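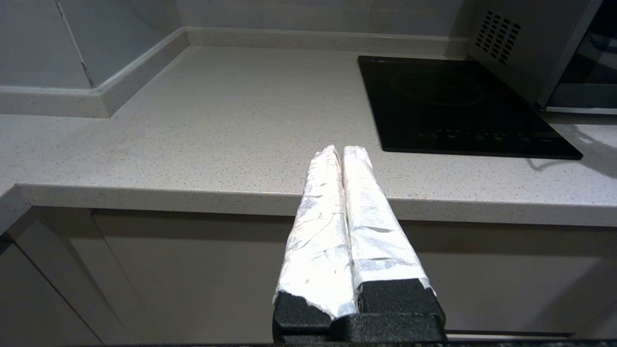 Crumpled foil by the kitchen counter.

Getting a Shine Out of Old Chrome

I love this trick! All you need is kitchen foil, water and a soft rag. Tear off a piece, ball it up loosely and dip it in the water. Rub the rusty spots in small circles, pressing lightly, and keep dipping as you go (a dry ball can scratch).

A brown paste will start to build up. Wipe it away, check the spot, and go again with fresh foil if you still see orange. My old bike handlebars took 2 rounds, and wow, what a difference!

Rinse, dry well, then buff on a thin coat of car wax. Skip this on painted parts or plastic with a chrome look.

Posted by Catarina Cardoso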